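Rapport de projet tutoré
Éclairer une petite salle : plan de feux pour « Flostevari »
Licence professionnelle Techniques du spectacle, semestre 2
Rédigé par Jamshid Ansari

1. Le point de départ

La compagnie Alipour cherchait des étudiants pour créer la lumière de sa nouvelle pièce, « Flostevari », jouée à la salle Jeltari en mars. J'ai dit oui avant même d'avoir lu le texte, et je ne l'ai pas regretté une seconde ! C'est une histoire de gardiens de phare, trois actes qui se passent en une seule nuit, avec très peu de décor et beaucoup de silences. Pour un éclairagiste débutant, c'est un cadeau : presque tout ce qui raconte le passage du temps doit venir des projecteurs.

La salle Jeltari est un ancien préau fermé dans les années soixante. Le plafond est bas, l'unique perche de face est accrochée trop près du plateau, et le sol est peint en gris moyen, une couleur qui renvoie la lumière un peu partout. Le premier jour, j'ai allumé un PC de face à pleine puissance pour voir. On voyait très bien le comédien, et aussi le radiateur, l'issue de secours et les chaussures du premier rang.

2. Ce que j'ai voulu comprendre

Avant de dessiner le plan, j'ai passé deux semaines à regarder comment la lumière tombe sur des surfaces simples. Un objet clair posé sur du noir attire l'œil immédiatement, même tout petit. J'en ai tiré une règle de travail pour toute la pièce : garder le plateau sombre, et réserver les surfaces claires à ce que le public doit regarder (la lettre de l'acte I, la nappe de l'acte II, les visages bien sûr).
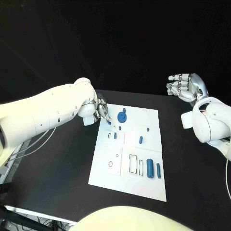
Fig. 1. Du blanc et une touche de bleu sur une table noire.

Cette règle paraît évidente écrite comme ça. Sur le plateau, elle a provoqué de vraies discussions avec la costumière, qui avait prévu une chemise blanche pour le second gardien. Sous les latéraux, la chemise mangeait complètement le visage. On l'a teinte au thé noir, deux bains, et le résultat est superbe : elle garde l'air blanche depuis la salle mais elle ne brûle plus.

3. Matériel et budget

L'enveloppe était de 1180 euros, location comprise. La salle possède déjà 6 PC en bon état et un lot de découpes anciennes dont les couteaux coincent. J'ai loué le reste : un gradateur Nutinel, des PAR à LED pour les couleurs, du câble et des élingues. Le total s'élève à 928 euros, gélatines incluses. J'avais gardé une marge pour remplacer des lampes, et elle a servi ensuite à racheter du gaffer noir, un poste que j'avais complètement sous-estimé au moment du devis.

Le Nutinel mérite un mot. Il est lourd, son menu est pénible, mais sa courbe est très douce en bas de course. Les fondus au noir de l'acte III durent quarante secondes et on ne sent jamais de marche. Je suis resté après une répétition, tout seul dans la salle, juste pour relancer ce fondu plusieurs fois. Un vrai bonheur.

4. La couleur

Je me méfiais de la couleur. En première année on nous répète de commencer par le blanc, et j'avais prévu une conduite presque entière en blanc chaud et blanc froid. C'est la metteuse en scène qui a demandé un rose franc pour l'aube de la fin. J'ai d'abord proposé un ambre pâle, plus réaliste. Elle a insisté, et elle avait raison : après une heure de bleus très retenus, ce rose réveille toute la salle.

Le problème technique était de le garder sur le bas du plateau sans salir le fond. Un pendrillon en coton gratté absorbe presque tout, à condition que les sources soient bien coupées en haut. J'ai donc descendu les latéraux à hauteur de genou et fermé les volets supérieurs presque complètement.

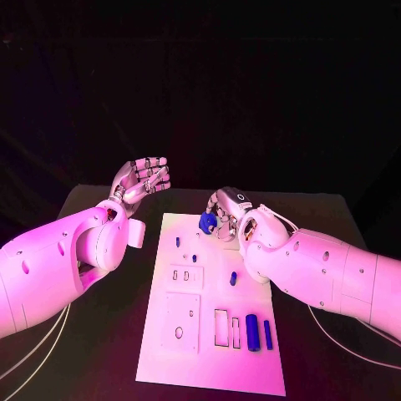
Fig. 2. Lumière rose magenta en partie basse, fond noir.

Autre découverte, le mélange des LED. Un magenta réglé au maximum sur le rouge et le bleu donne une couleur violente qui aplatit la peau. En ajoutant un peu de blanc chaud d'une source traditionnelle placée à l'opposé, on retrouve du modelé sur les joues et les mains. J'ai noté les niveaux dans la conduite (annexe B), mais ils dépendent énormément de la salle et je ne conseille pas de les recopier tels quels.

5. Déroulement

Janvier : lecture du texte, visite, relevé des accroches. Le plan de la salle fourni par la mairie était faux sur la position de la deuxième perche, j'ai tout remesuré au télémètre.
Février : essais, premier plan de feux, puis un deuxième, puis le bon. Répétitions avec la compagnie, le plus souvent à partir de 18 h.
Mars : montage, réglages, filage, et deux représentations.

Au filage, j'ai envoyé l'effet de l'orage une réplique trop tôt. La comédienne a enchaîné comme si de rien n'était, et la metteuse en scène a préféré cette version ! L'effet est resté à cette place. J'ai corrigé la conduite au crayon, dans le noir, et la page est à peine lisible.

6. Limites et suite

Il reste une zone molle à jardin, près de la porte du phare, où les visages tombent dans l'ombre dès que les comédiens reculent d'un pas. Il aurait fallu une source de plus en contre, ou une perche avancée, et la charpente ne le permettait pas sans étude. J'ai contourné avec un rattrapage au sol, correct vu du centre, moins convaincant depuis les côtés. Si la pièce est reprise ailleurs, c'est le premier point à revoir.

7. Retour sur la soutenance
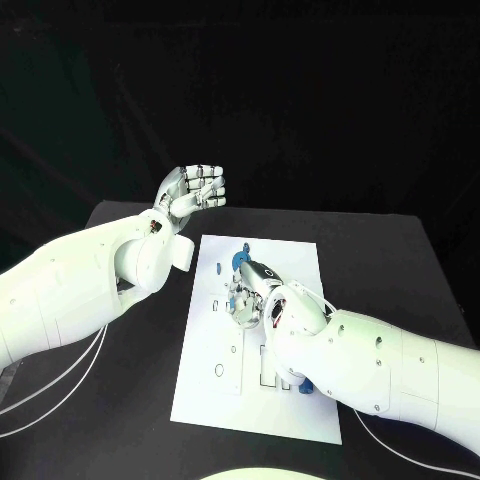 Pourquoi ne pas avoir tout éclairé avec des projecteurs à LED ?
Les PC de la salle étaient disponibles gratuitement et leur lumière chaude convient très bien aux visages. Les LED servent aux ambiances colorées, là où changer de gélatine entre deux actes aurait été impossible.

Le jury m'a aussi demandé de joindre le plan de feux à l'échelle 1/50, il figure en annexe A avec la légende des symboles. La liste des gélatines est en annexe C. Merci à la compagnie Alipour pour sa confiance et pour les crêpes du soir de première.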